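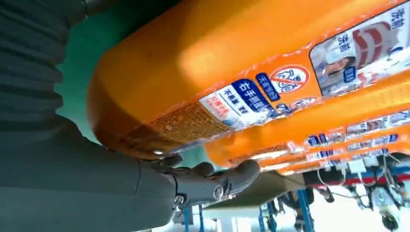 Floltis, November

Footprints, burrows and other things animals left behind
Handout to go with lectures six and seven

I said last time I'd put my notes up so you could stop scribbling and look at the casts, so these are more or less what I say out loud, with the rambling left in. If you missed the lecture, read this before the practical and bring a ruler with millimetres on it. The department rulers have all gone again.

We've spent weeks on bones and shells, the hard parts of dead animals. Trace fossils are what a living animal did to the ground (or to a shell, or a bone, or a bit of wood). Footprints, trails, burrows, borings, nests, bite marks, dung. I came to them late, after years of teeth, and I'm still a bit giddy about it. A skeleton can be washed down a river and dumped a long way from where the animal lived, but a footprint stays put. If there's a print in the mud, something stood in that mud while it was soft.

The snag is that you hardly ever find the maker at the end of its tracks. It does happen – there are horseshoe crabs that walked in circles on a bad lagoon floor and died at the end of their own trail – but please don't expect it. This is why traces get their own names. The name belongs to the shape of the trace and doesn't tell you which species made it. One animal can leave several differently named traces depending on whether it was resting, crawling or digging, and quite unrelated animals can leave the same one. Every year somebody writes "the animal Cruziana" in the essay. Cruziana is a furrow. Trilobites probably made many of them, but it's still a furrow.

What you're looking at when you look at a print

Think of a foot going down into layered mud. The top surface gets the real print, with skin texture and claw marks if you're lucky. The layers beneath get squashed too, so there's a stack of fainter, rounder dents going down, and these are undertracks. Then sand washes in and fills the hole. When the rock splits millions of years later it can split along any of those layers, or the mud can weather away altogether and leave you with the sand filling, standing up like a jelly out of its mould. That's a natural cast, and it's the print in reverse, so left and right swap if you're looking at it from below. I've got this wrong in front of visitors.

So before you measure anything, decide which of these you've got:

the true surface (sharp edges, maybe skin or pads)
an undertrack (soft edges, no fine detail)
a natural cast (stands proud)
something that isn't a print at all

The last one comes up more than you'd think. Potholes, weathered-out nodules and plain old erosion all make lovely rows of hollows if you've been on your knees in the drizzle since breakfast and want it badly enough.

Wetness matters enormously. Firm damp mud takes a neat print. Sloppy mud slumps back in as the foot leaves, and a three-toed foot can come out as three thin slits. Dry sand just collapses. You'll see a tray of prints in the practical that look like four different animals, and they were all made by the same duck. Hemi Waaka made them on the slipway with a great deal of patience and some bread, and I'm very grateful to him.

Measuring

Print length is heel to the tip of the longest toe, leaving out any skid or the raised rim of squeezed-up mud. Width is across the widest part at right angles to that. Pace is from one foot to the opposite foot, say left to right. Stride is from a foot to the next print of the same foot, left to left. People mix up pace and stride constantly and it wrecks everything afterwards, so write L and R in chalk next to each print first.

Always take at least three strides if the trackway's long enough and use the average. Animals wobble and speed up and stop to look at things.

For two-legged dinosaurs there's a rule of thumb that the hip stood at four times the length of the foot. So a print 60 centimetres long gives you a hip 2.4 metres off the ground. It's rough, and it's rougher for some groups than others, and if your print is an undertrack the length might be too big to start with. Then you divide stride by hip height. If the answer's under two it was walking, if it's close to three or over it was running, and in between it was doing some sort of trot. There's a proper equation for speed on the back of the practical sheet. Do it once by hand before you let the spreadsheet do it, please.

You'll notice when you've done a few that nearly everything was walking. Students are always a bit let down by this! But go and watch cows for an afternoon. Running is hard work, and animals mostly don't bother unless there's a reason. It may also be that the soft ground which takes good prints isn't ground you'd want to run on.

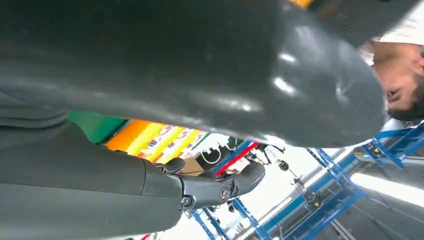 Handout 4, page 3

The Sulov surface

Now for the local stuff. Sulov is the old quarry out past the reservoir, and the tracks are on the tilted slab at the north end, in the lower part of the Vonari Beds. Digby Baxter mapped 95 prints there over two summers, using string, a plumb line and tracing film that went cloudy in the heat. We've since photographed it properly and built a surface model from 3000 overlapping photos. I'll show it on the screen, and you can spin it round and change the lighting, which is wonderful fun and also brings out shallow prints you can't see on the slab at midday. If you do visit, go in the evening when the sun's low.

Most of Digby's prints are three-toed and small. There's one larger trackway that crosses from the east side and goes off under the spoil, and the small ones run more or less alongside it for a good stretch.

It's very tempting to say herd, or to say something was following something. Hold on a moment. Ask what else could line them all up. A shoreline would do it, since animals walk along the edge of water and don't usually walk into it. The ripple marks at Sulov run the same way as most of the tracks, so I lean towards a shoreline. For a real group you'd like to see the tracks at the same depth, keeping their spacing, and curving together when one curves. For following, you'd want the second animal's prints on top of the first's, every time they cross. Even then the gap could be a minute or a day and a half. Digby thinks I'm too cautious about this and he may say so in the seminar.

Burrows, quickly

I always run out of time on burrows and it's a shame, as they're far commoner than footprints and do more useful work. A few things to hang on to:

Upright tubes tend to mean moving water and shifting sand, with the animal tucked in and feeding on what floats past. Skolithos is the usual one.

Flat, winding, fussy patterns tend to mean quiet water with food lying in the mud, and an animal working over every bit of it like someone mowing a lawn.

A U-shaped burrow with curved lines between the arms shows the animal shifting its burrow up or down. Often that's keeping pace with the sea floor as sand was added or stripped off.

No burrows at all in a dark, finely layered mud may well mean there wasn't much oxygen down there. It may also mean you haven't looked very hard.

Once there's been enough digging, the layers vanish completely and the rock goes blotchy, like badly stirred cake mix. Write "bioturbated" in your log and try to guess how much. The chart's on the wall in the McKinnon room, by the sink.

Dung and bite marks I'll do after the break. The short version on dung is that meat-eaters' droppings turn up more often because they come with phosphate from bone already in them, which helps them turn to stone. Plant-eaters' do survive, just less often.

For the practical

Meet in McKinnon. Aprons are on the hooks. Work in pairs on one cast, then swap casts with the next pair and measure theirs without looking at their numbers. Put both sets on the board. You'll be surprised how far apart they are, and I'd like you to talk about why in the write-up, which is 1000 words with a sketch. A sketch with a scale bar and a north arrow or an "up" arrow, please. I don't mind if you can't draw, but I do mind if I can't tell how big it is.

The casts are plaster and the edges chip. Two hands, and don't lean on the big one.

Reading

The trace fossil chapter in the course textbook, skipping the bit on borings in wood unless you like that sort of thing (I do). There's also a folder of photocopies in the map drawer, with Digby's original Sulov plan folded inside it. Look at it by all means, but it doesn't leave the building – it's the only copy with his pencil notes on.

Questions to me after the lecture or at the seminar. I'm hopeless at email before ten.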